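木材识读与表面保养 第三讲讲义
纹理、含水与涂饰前的准备

一、本讲范围

前两讲讲了树干的构造和常见的锯切方式。本讲接着讲板面纹理从哪里来，板材为什么会变形，以及上油之前要做哪些处理。课前请把第二讲的锯切示意图再看一遍，课上不再重画。

二、板面纹理的形成

树木每个生长季形成一层新的木质部。早材细胞大、壁薄，颜色一般较浅；晚材细胞小、壁厚，颜色较深。锯刀切过这些层次，在板面上留下的交线就是我们看到的纹理。

径切板的锯面大致通过髓心，年轮与板面接近垂直，纹理为平行的直线。弦切板的锯面与年轮相切，纹理呈山形、抛物线形或闭合的环形。树干并不是规则的圆柱，有弯曲、有尖削，节子附近的纤维还要绕行，因此同一块弦切板上，一侧可以是宽大的弧圈，另一侧却是细密的波浪线。
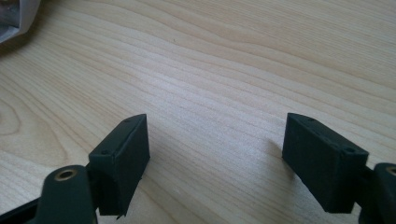 弗勒登（Flerden），三月

浅色木材的纹理对比弱，初学者容易把弧圈误认为节子。区分的办法是看线条是否连续：弧圈的线条一圈套一圈，中间没有断开；节子处的纤维方向突然改变，常有一个颜色较深的中心。

仅凭正面纹理不能断定一块板是实木还是贴面。要看端面：实木端面上的年轮应当与正面的线条接得上。如果端面被封边遮住，就翻到背面找对应的线条。这一条在作业一里要用到。

三、含水率与变形

木材沿三个方向的干缩量不同。弦向最大，径向次之，纵向很小，一般计算时可以忽略。弦切板两面的年轮弧度不一样，干燥时靠近树皮的一面收缩较多，板子向这一面翘起，形成瓦形弯。

判断翘曲时，把直尺横放在板面上，对着光看缝隙。先量中间，再量两端，三处都要记录。只量一处的记录退回重做。

宽板装配时要留出横向胀缩的余地。桌面与框架之间用长圆孔或木扣连接，不要沿四周涂胶固定。练习用桌面宽400毫米，按本课程的做法，每侧木扣与框架之间都留缝，缝宽以课上发的塞片为准。

四、打磨

打磨方向始终与纹理一致。遇到弧圈部位，仍按板材的长度方向走，不必跟着弧线转。横向打磨留下的划痕，上油以后会变得很明显。

粗磨的目的是去掉刨痕和胶迹，没有去净之前不要换细砂纸。换号之前先除尘，残留的粗砂粒会在细磨时划伤板面。末道砂磨完成后，用微湿的布擦一遍，待木毛竖起、板面干透，再轻磨一次。

检查时关掉顶灯，用侧光贴着板面照。正上方的均匀光线下，很多划痕是看不出来的。 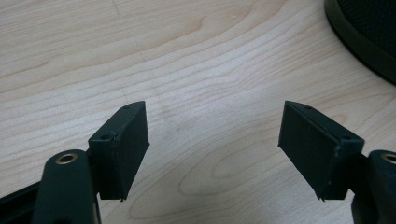

弗勒登，三月

五、上油

本课用Trirka木油，每组领一罐，容量160毫升，用完即止。涂布前先在背面试一小块，看颜色是否可以接受。浅色木材上油后会偏黄，若要保持原色，改用Leone白油，领用时另行登记。

操作步骤：
1. 摇匀，倒少量在不起毛的布上。
2. 沿纹理方向薄涂，端面吸油多，可以补一次。
3. 静置28分钟，擦去表面没有吸收的油。擦不净的地方干后会发黏。
4. 隔夜后再涂第二遍，用量几乎只需第一遍的一半。

用过的油布不得揉成团丢进垃圾桶。干性油氧化放热，有自燃的危险。应摊平晾干，或浸水后放入带盖的金属桶。

六、日常保养

水渍：及时吸干。已经发白的，先放置几天，未消退的再局部轻磨补油。
烫痕：浅层的处理同水渍；深层的需要整面重磨，局部补不匀。
油污：用中性清洁剂擦拭，不要用含氨的产品。
划痕：顺纹的浅划痕可直接补油，横纹的要先磨。

七、作业

作业一：在家里或教室里找一件木制家具，画出正面与端面的纹理，注明属于径切、弦切还是介于两者之间，并说明判断依据。图不要求画得像，但线条走向要准确。

作业二：取一块练习板，完成打磨和第一遍上油。背面用铅笔写上姓名和末道砂纸号数。

作业三：阅读Gendham教材第145页起的“干缩与接合”一节，下次课讲木扣和长圆孔的具体做法，请带上直尺和活动角尺。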